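Why Do Butterflies Have Patterns on Their Wings?

A butterfly's wing is covered in tiny scales. They overlap like the shingles on a roof. Each scale is one color, and thousands of them side by side make the spots, stripes and borders you see. If you have ever touched a butterfly and found powder on your finger, the powder was scales.

Where does the color come from?

Some scales hold pigment, a colored material like the one in paint. Browns, blacks and many yellows are made this way. Other scales have very small ridges that bounce light back in a special way. Most blue butterflies get their color from these ridges. When the wing tilts, the blue can change or go dark.

What are the patterns for?

Patterns do several jobs. Brown and gray wings can look like bark or dead leaves, so a resting butterfly is hard to find. Bright orange and black can be a warning that the butterfly tastes bad. Big round spots that look like eyes may startle a bird long enough for the butterfly to get away. Patterns also help butterflies find others of their own kind.

Do the two sides match?

The left wings and the right wings are usually close to mirror images. The top and the underside of one wing can be very different. A butterfly may be bright on top and plain underneath, so it seems to vanish when it folds its wings.

People have copied wing patterns for a long time, on plates, wallpaper and cloth. Artists often put flowers beside the butterflies, because many adult butterflies drink nectar.

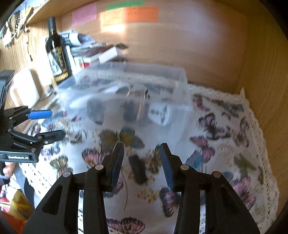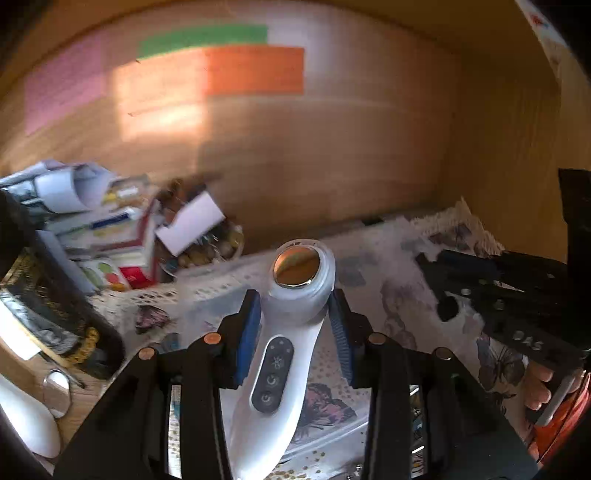 Glenys Hughes wrote to us to add that moths have scales too, and that some moths are just as bright as butterflies, so color alone will not tell you which one you have found. She looks at the antennae first. Most butterflies have a small knob at the tip of each one, and most moths do not.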